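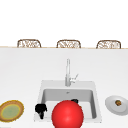 Kitchen robot arm tips: counter and sink

Posted March 4, 2025 by Greer Farquharson, Flestdale

Quick list, typed between loads. Covers any home arm working near a sink, ours is a Gadow but the rules are the same.

Before you switch on
- Clear the counter further than you think. Arm swings wide on the way back from the sink.
- Kids and stools on the far side only. Never leaning over.
- Stop button where you can reach it with wet hands. Not behind the tap!
- Knives out of the basin. Always.

While it's going
- Slow speed for anything new. Ours is set to 31 per cent and stays there.
- Swing the tap lever by hand first, check the arm path misses it. Most of the bumps we get are the tap.
- Round things roll. Teach the pick from straight above, and put a folded cloth under if it keeps getting away.
- Plates well back from the sink, one at a time, no stacking untill it's reliable.
- Food on the plate? Scrape first. Grease on the fingers means dropped cups.
- Don't grab something out of its grip. Stop, then take it.

After
- Power off at the wall, then wipe the fingers. Warm water, drop of dish soap, dry cloth. No bleach, it wrecks the pads.
- Check the pads for splits. Jolene Faulkner swaps hers every 86 washes, I go by feel.
- Write down any bump, even little ones. Date, what it hit, what speed.

Cords: off the counter, drip loop below the outlet, GFCI outlet near water. Get an electrican if you dont have one.

Finlay's notes on pad glue to come.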